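Inicio Archivo Reseñas Robótica doméstica Sobre este blog Contacto

Wedix Merora: valoración de un servicio de recogida de ropa a domicilio

El presente artículo recoge la valoración del servicio Merora, que la firma Wedix comercializa desde octubre en régimen de abono. El servicio comprende la cesión de un equipo de dos brazos manipuladores, su instalación en la vivienda y el mantenimiento a distancia. La contratación se tramita a través de Esell, distribuidor que asume asimismo la facturación y la atención al cliente.

Quien suscribe ha seguido durante los últimos años la oferta de automatización destinada al hogar y ha dedicado a ella varias entradas de este blog. En su mayoría trataban de aspiradoras y de equipos de limpieza de cristales. La manipulación de prendas plantea exigencias distintas: el tejido cede, se pliega sobre sí mismo y rara vez presenta dos veces la misma forma. Procede, por tanto, examinar el servicio con criterios propios.

Condiciones de contratación

El abono mensual asciende a 39 euros, con una permanencia mínima de 6 meses. A dicha cantidad debe añadirse una fianza de 375 euros, reembolsable a la devolución del equipo. El contrato incluye una visita de puesta en marcha, en la que el técnico delimita las superficies de trabajo autorizadas: sofá, cama o mesa. Toda modificación posterior de dichas superficies ha de solicitarse por escrito a Esell, y el plazo de respuesta no figura en las condiciones generales. Se trata de una omisión que convendría subsanar.

La modalidad básica se limita a retirar prendas de una superficie y depositarlas en el lugar convenido. El doblado se ofrece como complemento y no ha sido objeto de esta valoración.

Comportamiento con las prendas

Para la prueba se optó por ropa deportiva dispuesta sobre el asiento de un sofá de tapizado gris claro, con respaldo de color mostaza. El contraste de color entre las prendas y el tapizado favorece, en principio, la labor de identificación. El manual desaconseja expresamente el uso de prendas y superficies del mismo tono, advertencia que debería figurar también en la información precontractual.

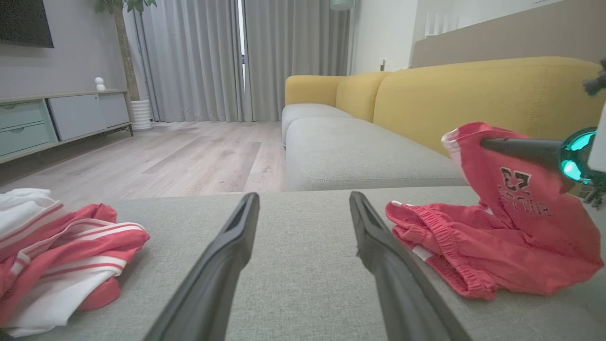 La documentación de Wedix distingue entre el agarre por pinza, indicado para bordes y pliegues, y el sostenimiento de la prenda en alto, que permite al sistema estimar su forma antes de decidir el siguiente movimiento. La distinción resulta pertinente. Una camiseta arrugada ofrece pocos puntos de referencia mientras descansa sobre el asiento, y algo semejante ocurre con un pantalón corto cuya cintura elástica se recoge en frunces. El usuario debe saber que el equipo interrumpe la maniobra cuando no reconoce la prenda y solicita confirmación en la aplicación. Estas consultas fueron más frecuentes de lo deseable en los primeros días de uso.

La velocidad es moderada. No cabe comparar el servicio con el trabajo de una persona, que despeja un sofá en pocos instantes. Su interés reside en la posibilidad de programar la tarea para las horas en que la vivienda permanece desocupada, o de encomendarla al equipo en hogares donde agacharse supone una dificultad.

Sobre los dedos de la pinza

Los dedos son estrechos y de acabado mate. El fabricante del conjunto, Buzatu, los suministra como pieza recambiable, y su sustitución está cubierta por el abono. Es un diseño adecuado para tomar un borde de tela con poca superficie de contacto. Se echa en falta, no obstante, una indicación más precisa sobre tejidos delicados: el manual excluye el encaje y la seda, pero guarda silencio respecto del punto fino.

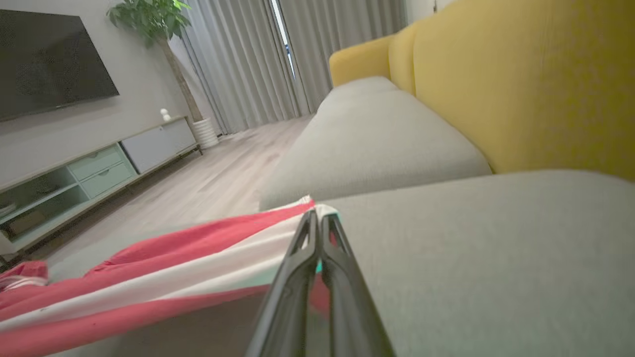 La pinza sujeta el borde de una tela de rayas sobre el asiento del sofá.

Por lo que respecta a la aplicación, la versión española es correcta, si bien subsisten menús sin traducir en el apartado de incidencias. El registro de actividad conserva las últimas 100 operaciones y puede exportarse. Habría sido preferible que el usuario pudiera fijar por sí mismo ese límite.

Valoración

El servicio cumple lo que anuncia en su modalidad básica, y el importe mensual se considera razonable. La fianza, en cambio, parece elevada para un equipo cuya titularidad conserva en todo momento Wedix. Se recomienda solicitar la visita previa antes de formalizar el contrato y comprobar en ella que el espacio disponible junto al mueble resulta suficiente para ambos brazos. El complemento de doblado se tratará en una entrada posterior.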